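Release 2 of the Skimmont Toy Library Lending Records, dated 25 August 2019. This file accompanies the data and should be kept with any copy that is passed on.

# Skimmont Toy Library Lending Records

## Summary

The Skimmont Toy Library lends toys, puzzles and play equipment to families with children under school age. The records in this collection cover loans made from its two branches, Skimmont Central and Brirkden. They have been prepared for students of early childhood, library staff and local authorities planning a similar service.

The collection holds 1,751 loan records and a separate catalogue of the stock. Names, addresses and membership numbers of borrowing families have been removed.

## Files

| File | Contents |
|---|---|
| `loans.csv` | One row for each completed loan |
| `catalogue.csv` | One row for each catalogue entry |
| `categories.csv` | Category codes and their full titles |
| `CHANGES.md` | Corrections made between releases |

All files are plain text in UTF-8. Fields are separated by commas, and any field that contains a comma is placed in double quotation marks. Readers who open the files in a spreadsheet should import `item_code` as text, as leading zeros are otherwise lost.

## Fields in `loans.csv`

- `loan_id`: a number given to the loan for this release. It does not match any number used at the lending desk.
- `item_code`: the catalogue code of the item.
- `branch`: `C` for Skimmont Central, `B` for Brirkden.
- `month_out`: the month in which the item was lent.
- `weeks_kept`: whole weeks between lending and return, rounded up.
- `age_band`: the age band of the child as given by the parent or carer.
- `returned_complete`: `Y`, `N` or blank.
- `renewed`: `Y` or `N`.

A blank in `returned_complete` means that the check on return was not recorded. It should not be read as `Y`.

## Categories

Each item belongs to one category only. Where an item could reasonably be placed in more than one, the cataloguer chose the category under which it would be shelved.

- **BK, building and stacking.** Bricks, beakers, rings and construction sets.
- **PR, pretend play.** Kitchens, shops, dolls, farm sets and dressing-up clothes.
- **MV, movement.** Ride-on toys, tunnels, balls and balance equipment.
- **MU, music and sound.** Drums, shakers and chime bars. Battery-powered items carry the additional mark `E`.
- **SH, shape and fit.** Inset boards, peg boards and shape sorters, including large foam sorters intended for use on the floor. Loose blocks are catalogued with the sorter to which they belong and do not have codes of their own.

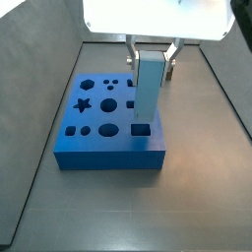

- **PZ, puzzles.** Jigsaws and floor puzzles. A puzzle with lift-out pieces on a single board is placed under SH.
- **GM, games.** Board and card games with written rules.

The codes were drawn up by Trí Hồ and follow the shelf order at Skimmont Central. Brirkden used a shorter list until the December before this release, and its earlier entries have been recoded by hand. The original Brirkden codes are kept in the column `old_code` of `catalogue.csv`.

## How the records were made

Loans were written on paper cards at the desk and copied into the Huvwood lending system at the end of each session. The present files were exported from that system and compared with the cards. Where the two disagreed, the card was followed, except where the card could not be read.

Condition checks were carried out by desk staff on return. An item was marked incomplete if any listed piece was missing, however small. Damage that did not affect use was noted on the card but has not been included here.

## Removal of personal details

All free-text notes were removed before export. Dates were reduced to months. Items made to order for a single child have been left out of both files, as the loan history of such an item could identify the family concerned.

Users must not attempt to identify any household from these records, whether alone or together with other sources.

## Known limits

1. The number of loans does not show the number of families served. Repeat borrowing cannot be traced.
2. Brirkden opened for fewer sessions than Skimmont Central. Totals for the two branches should not be compared without allowing for this.
3. Loans to playgroups and childminders were recorded in the same way as loans to families and cannot be separated from them.
4. Large items could be borrowed only by those able to carry them home. Low figures for category MV may reflect this.
5. Items in the Diệp gift, a collection of music toys received during the recording period, were available for only part of it.

## Permitted use

The records may be used, copied and adapted for teaching, research and service planning. Any published work should name the collection and the release number. The files may not be used to advertise toys or to rank makers.

Suggested form of reference:

> Skimmont Toy Library. *Skimmont Toy Library Lending Records*, release 2.

## Corrections and enquiries

Errors should be reported in writing to Reginald Whitfield, Records Officer, at Skimmont Central. Please give the file name, the `loan_id` or `item_code`, and the correction proposed. Accepted corrections are listed in `CHANGES.md` and applied at the next release. Requests to consult the paper cards are considered separately and require the written agreement of the library.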